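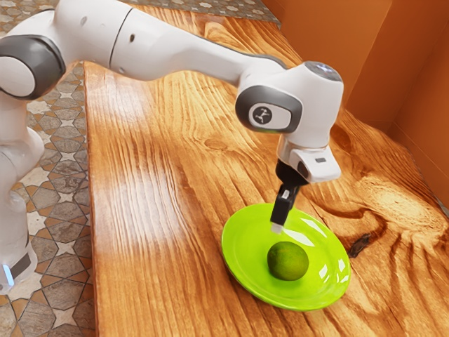
The case for fewer collections

09/10/2021

The wallcoverings trade has come to measure itself by the number of patterns it can put before a retailer in a single season. Cistidon's current catalogue lists 424 designs. It is a considerable achievement of drawing, printing and warehousing, and in our view it is more than the market can properly use.

Independent shops carry the cost of this abundance. Each new launch brings a set of pattern books, and each set must be paid for, shelved and learnt by staff. A shop with room for 6 books on its main stand must choose which to keep within reach of the customer. The remainder go to the stockroom, where they sell very little paper.

Customers are no better served. A household decorating a bedroom wishes to compare a handful of suitable papers in good light, take samples home and come to a decision. When a design is withdrawn after two seasons, the same household cannot buy a further roll to repair a damaged wall or to finish the landing. Complaints of this kind reach retailers first, although the decision to withdraw was taken elsewhere.

There are signs of a more measured approach. Grirkex has undertaken to keep every design in its Sala range in print for seven years, with colourways reviewed but base patterns left alone. Vamon now issues 2 collections a year, the later of them in November, when shops have time to study it before the spring trade. Neither firm has abandoned new work. Both have accepted that a pattern needs time to become known.

It will be objected that digital printing has removed the need for restraint, as short runs may be produced to order. The point has some force where murals are concerned. It has less in the case of repeat papers, for which batch matching remains a practical difficulty and for which most buyers still wish to handle the surface before ordering.

We would therefore ask manufacturers to publish, with each launch, the date until which its designs will remain available. Retailers could then give their shelves to those papers they are able to supply with confidence, and decorators could quote for work in stages without fear that the second room will have to be papered in something else.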